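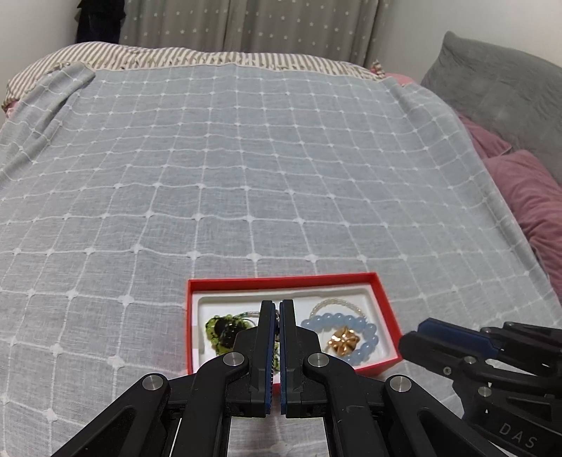
About Us

Open Days at Hirnton

Hirnton is a small company that teaches machines to pick things up. We have been at it long enough to know that most of what people own is small, soft or tangled, and that all of it is harder to hold than a brick. Bricks, for the record, we do quite well.

Our work starts with people. A person takes a hand-held gripper, does an ordinary chore with it, and the record of that goes to our training side, where a robot gets its first lessons. We call the program Junari. The name won a vote in the office and has been regretted by almost 90 percent of the voters.

Twice a year we open the doors. The last visit was on Thursday, June 15, 2023, and the demonstration everyone asked about afterward was the jewelry box. It is a red box with a white tray, set down on a bed, with beaded bracelets inside. Engineers come expecting something with sparks and end up leaning in over a string of light blue beads, giving advice.

Visitors may try the gripper themselves. They are usually confident for the first minute. Surgeons and knitters tend to last longer, and children beat everybody.

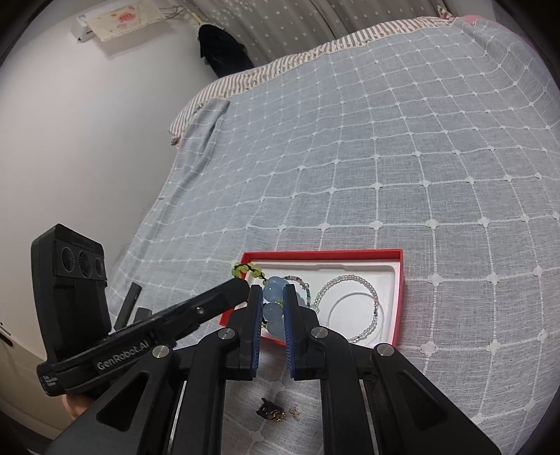

Planning a Visit

The next open day is in April. We have room for 88 guests, taken in groups of 4, and the tour lasts 90 minutes if the group before you can be talked into putting the gripper down. Coffee is included. It comes from the Grirner machine in the hall, which is the oldest piece of automation we own and the only one that has ever asked for exact change.

Schools are welcome and pay nothing. Please book through the Henriques building front desk, and leave your own necklaces at home unless you would like them to become part of the program.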